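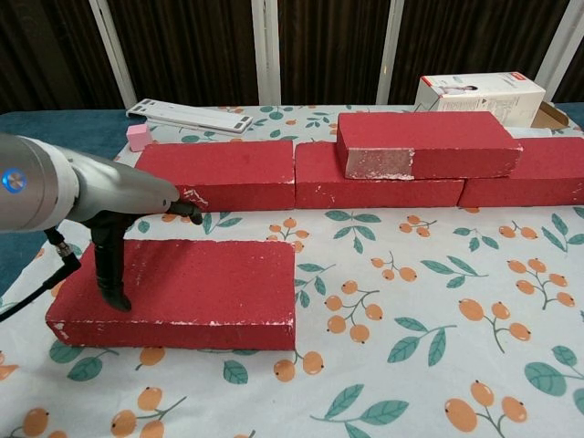

Red bricks on a printed tablecloth.

Farau Gallery is pleased to share its plans for the spring season. The main exhibition opens in April and brings together 62 works on paper by printmakers from the Jara valley.

1/ The works were chosen from more than 200 submissions. Etchings and woodcuts make up the larger part of the show, with a small group of lithographs in the rear room.

2/ All prints are signed and numbered by the artist. Prices are listed at the front desk and range from 3,000 for unframed sheets to 4,000 for framed pieces.

3/ Framing has been carried out by the Tiser workshop, which has served the gallery for many years. Buyers who prefer another molding may order it at the time of purchase.

4/ The Naltmont annex will remain closed while its lighting is replaced. Works normally shown there -- chiefly the large canvases -- may be viewed at the main gallery by appointment.

5/ Members are invited to a preview at 6 p.m. on the evening before the public opening. Invitations will be sent by mail, and each admits two guests.

6/ Purchased works will stay on the walls until the exhibition closes. Collection or delivery can be arranged with the front desk after that.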